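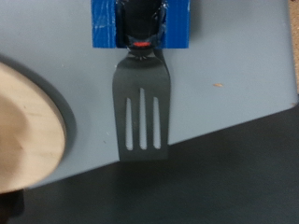 5 min read

Skondis Manipulation Project
Progress report to the Garis Fund
12 January 2025

This report covers the work since our September report. The main question for the period was whether a policy can learn to hold a long-handled kitchen tool at a steady angle using only the wrist camera, with no fixed camera over the table. We also said we would try the grip correction step described in the original proposal.

Work done

Data collection moved from blocks and cups to tools. The slotted spatula is now our main test object. It is a hard case for us. The fingers close on a narrow, glossy handle, the blade hangs well below the grip point, and a small turn of the handle between the fingers moves the bottom edge of the blade a long way. The table shows through the slots, which upset the first version of our segmentation model. It often labeled each strip between the slots as a separate object.

We fixed this by labeling the blade by its outer outline and ignoring the slots. The old labels were redone by hand, and this took longer than planned. Brirno, who supply our labeling software, changed the polygon tool for us at no cost.

The grip correction step works as follows. After the fingers close, the arm lifts the tool and stops. The policy estimates the angle of the blade from one wrist image. If the angle is outside the limit, the arm lowers the tool until the blade edge touches the table, loosens the fingers slightly, and lets the contact turn the handle back. It then grips again and takes a second image.

Results

The correction step brings the blade inside the limit in most trials where the first grip was off. It does this without the overhead camera, and that was the point of the task. We compared 3 versions of the policy. The version trained on wrist images alone did as well on angle as the version with both views, and it was less affected when other objects on the table were moved.

Two problems remain. When the handle is gripped very high, the contact pushes the blade sideways and the correction makes the angle worse. The policy also has trouble when the blade is over the table edge. Half of the background is then pale and half is dark, and the blade is close in tone to the dark part. Angle estimates in those images jump from one image to the next. We have added more edge positions to the training set but have not yet retrained.

The tests at the Escobar site did not go ahead. The arm there was down for repair for 6 weeks and we did not want to mix results from a substitute arm with our own. We have agreed on new dates with the site.

Spending

Spending is within budget. The extra labeling hours were covered by the travel money not used for Escobar. We are not asking for any change to the total.

Next period

- Retrain with the edge positions and repeat the full comparison.
- Add a check on grip height before the correction step starts.
- Run the delayed tests at Escobar.
- Release the outline labels and the code for the angle estimate.

The written paper is in draft. We expect to send it to the fund for comment 2 weeks before we submit it.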